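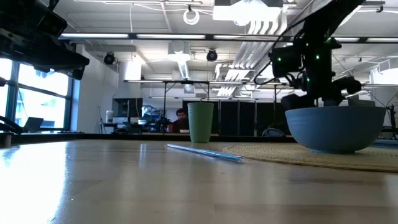 Our report concerns the Celville ring road, a piece of public infrastructure that has been opened three times and finished, by our reading of the contracts, not once. The project began over dinner, when one of us tried to explain the route to the other two with whatever was on the table. A round woven placemat does very well as a capital city. Put a big blue-gray bowl on it for the ministries, lay a blue pen on the bare wood so that one end stops beside the placemat's rim, and you have the eastern spur as built: it arrives at the edge of town and goes no further. The tall green cup at the other end was the port of Skuson, which is also where the government says the money is coming from.

## What we set out to do

The assignment asked for a study of how a government defends a large project after the ribbon is cut. We compared two things: what the Ministry of Works said about the road at each anniversary, and what the published tender documents said in the same period. We did not try to judge whether the road was a good idea. Our supervisor felt that was beyond a one-term paper, and the minister feels it is beyond everyone.

## Sources

We read 82 press releases and speeches, all in translation, along with 57 tender notices. Petro Marchuk did the first pass on the notices and made the coding sheet, which went through four versions before the other two of us stopped disagreeing about what counted as a "delay". The ministry doesn't use the word. It prefers "phase", and in one February speech, "a deepening of the schedule".

We wrote to the ministry's press office twice. The first reply thanked us for our interest in investment opportunities. The second was the same reply.

## Findings

**Critics get more space as the road gets less.** In the first-anniversary speech, opponents of the project take up a single paragraph near the end. By the third they have the opening, the middle and a poem. They are never named. They are "certain voices", "those who count potholes" and, once, "people with calculators".

**The jobs figure doesn't move.** The road was announced as creating 3,000 permanent jobs. It was creating 3,000 at the first anniversary and the same at the third, although the tolling contract with Caline had been cancelled in between and the tollbooths were being used to store paint. We couldn't find a payroll, a survey or a footnote behind the number.

**"Complete" has a local meaning.** Three separate speeches call the road 100 per cent complete. The tender notices issued after the first of these ask for bids on drainage, lighting, both exits at the Górecki interchange and a bridge. The bridge is listed under "finishing touches".

**Foreign lenders appear only as friends.** Loan terms are mentioned in the notices, where they have to be, and in none of the speeches. When repayments were rescheduled, the speech that month thanked the lenders for their patience with "our common enemies". We coded this one as a critic reference, after a long argument, and Petro would like it recorded that he voted the other way.

## Problems with the method

Working in translation is the obvious weakness. Two of the passages we found funniest may be perfectly ordinary in the original, and we took a third out of the report when a classmate who speaks the language told us it was a proverb.

The coding sheet also treats every speech as equal. A deputy minister talking to a trucking association isn't the president on live television, and a better version would weight them. We ran out of term.

Finally, the archive on the ministry's website shrank while we were using it. The second-anniversary speech is now a photo gallery. We had saved a copy, and the full text is in Appendix B with the coding sheet in Appendix A – version four only, as the earlier ones have remarks in the margins.

Submitted 2018-12-31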